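The Office of Weights at Korkano hereby records the closing of the Zidus ferry, which served this district for 82 years. All 600 residents were notified by letter. Three replies were received.

The first asked for a refund. The second praised the bell. 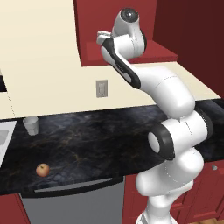
The third came from the far bank, where the Office has no listed addresses. It was signed Golik – the name of the first ferry – and requested one final crossing in June. The request has been approved. Passengers should be at the dock by 9.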